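Keeping a Folding Gripper Happy: Workshop Tips from the Laundry Bench
by Morven Aitken

I love this little tool. We fold shirts with a hand-held gripper at the Calloway bench, one person squeezing and steering, and after a winter of daily use I've got a page of habits I'd pass on to anybody who looks after one. Ours goes by Grirnik. Its twin, Ido, lives in a drawer with the spare pads, and everything below goes for both.

Start with the pads
Wipe both faces before the first shirt of the day. A barely damp cotton cloth does it, then a dry one. Cotton lint packs into the texture of a pad faster than you'd believe, and a linty pad slides right off a hem! Skip the window cleaner and anything with oil in it. I tried a silicone wipe once in February and spent the rest of the afternoon getting the grip back.

If one pad is worn, change both. A new pad against an old one closes a bit crooked, and you'll chase that crookedness all over the tool before you think to look there. Write the date on a scrap of masking tape and stick it inside the spares drawer. We get almost 100 hours out of a set on t-shirts, and a good deal less on towels.

Check the closing
Squeeze slowly and watch the pads meet. They should touch along their whole length at the same moment. If the tips touch first, back off the pad screws a quarter turn, square the pads against a steel ruler and snug them up again. Finger tight plus a nudge is plenty (ask me how many stripped holes I've drilled out).

My favorite test is a strip of printer paper. Close on it and tug. It should drag evenly at the tip, the middle and the heel.

Then try it on real cloth. A soft jersey shirt with a rounded fold is ideal, as a stiff dish towel will forgive nearly anything.

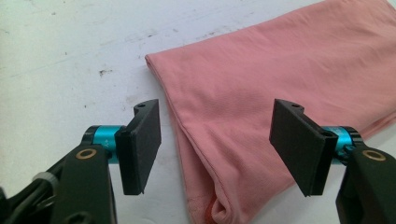 Pads apart at the folded pink knit, with the brass rings at the pivots in view.

Pivots and joints
Brass bushings want very little from you. Blow the lint out with a hand bulb, work the arms open and shut 6 times, and listen. A dry squeak gets one tiny drop of light oil on the end of a toothpick. Wipe the extra away at once, and then wipe it again, or it will find its way onto somebody's white shirt.

The joints behind the pads just need to be clean and snug. Wiggle each finger sideways. A click means a loose screw, and I put a dab of the removable thread glue on it when it goes back in.

The cable
Leave a relaxed curve in it, enough to open the arms all the way with no pull. Run your thumb down the whole length once a month and feel for flat spots. Keep the clips a little loose so the cable can turn inside them. We snipped one too tight on the Vodum bench and had to replace 36 inches of good cable over it.

The tabletop
A white top is wonderful for spotting stray threads, and it also shows every scuff. Baking soda on a damp sponge lifts most of the gray marks. Let the top dry fully before any clothes go back on it.

Spares I keep in the drawer: two sets of pads, a bag of pad screws, one bushing, toothpicks, the hand bulb, and the steel ruler, which goes missing constantly. Check the kitchen first.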